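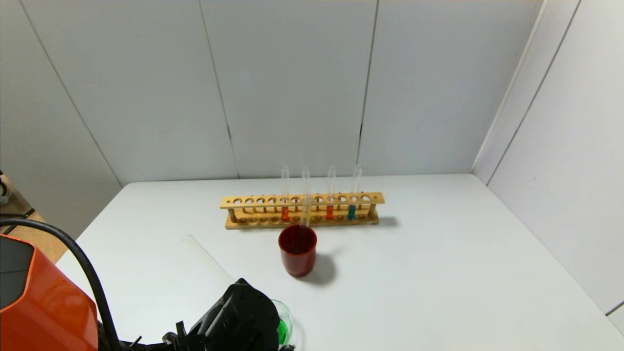
Jevar wrote under last entry that the wrist camera should get its own depth filter before we touch the planner again, as the planner is only doing what the depth tells it. Fair, and I came round to it by mid-morning. Leaving the remark in because the rest follows from it.

September, bench notes, perception and planning for the pouring task.

State of things this morning: Istis (the planner) was still refusing grasps on the tubes in the rack. The log said "target inside obstacle" for nearly all of them. Dumped the collision map and the reason was plain enough. Clear glass gives almost no depth return, so the points behind a tube get joined to the rack rail and the whole lot turns into one block. The coloured liquid comes through, the glass above it doesn't. An empty tube hardly exists as far as the map is concerned. The long glass rod or tube lying on the table is the same, only worse, as it is low and the plane fit swallows it.

What I changed:

Added a mask step ahead of the map. The segmenter runs on the colour picture, and anything labelled clear glass has its depth thrown away and replaced with a fitted cylinder. Radius comes from the config, height from the rim. If no rim is found the tube is skipped and a warning goes in the log.

Map update was set to 200 ms. Left alone, the mask step fits inside it.

Held vessel is now attached to the gripper model before the arm moves. Before this the planner treated the green liquid as a separate object and tried to plan round it, hence the odd elbow-up paths we kept getting.

Padding on the cup and rack went from 17 mm to 7 mm. At 17 the tubes next to each other closed up and left no gap for the fingers.

Replayed the saved set, 200 starts, planner only, no motion. The "target inside obstacle" error has gone from the tubes where a rim was found. What remains is mostly the rim finder losing the tube that lines up with the red cup in front of it. The cup edge is stronger and the fit jumps to it. Tried a tighter search window, which helped that case and broke two others, so I put it back.

Shadows: the segmenter still labels part of the cup's shadow as cup. Harmless with the new padding but it makes the map look fatter than it is. Don't tune against it.

To do:
Tilt limit on the held vessel is still a constant in the code. Move it to the config.
Rim finder to use the rack hole positions as a starting guess.
Merge the mask branch into Kasadus once the replay runs on the other machine too.
Ask whether Bayram needs the old map format kept. If so, write both for now.

Branch is pushed, config is beside it. Don't run the arm from it until the tilt limit is moved.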